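June 29, 2024

Glaze tests, Fetden clay, batch 6. Joyce Were wants a matt white that doesn't crawl. So do I, and so did whoever wrote the Pistico recipe, presumably.

Mixed 500 g dry, sieved twice, left overnight. Had settled like concrete by morning. Added a pinch of Epsom salts and it came round, sulking. Dipped the first lot of tiles, six seconds each, then gave up counting and went by feel – see March for how that went last time.
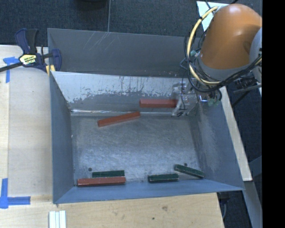
Metal bin, inside. Rear wall badly worn, floor scratched all over.

Fired the Alipour way, slow to 600 and then up, with a 70 minute hold at the top. Crawling on the thick edges only. Thin ones quite decent, if you like the colour of old teeth. Joyce does.

To do: drop the clay content, try 65 mesh instead of whatever the Pludemville sieve is (label long gone). Cone packs on order. Do not lend out the good scales again.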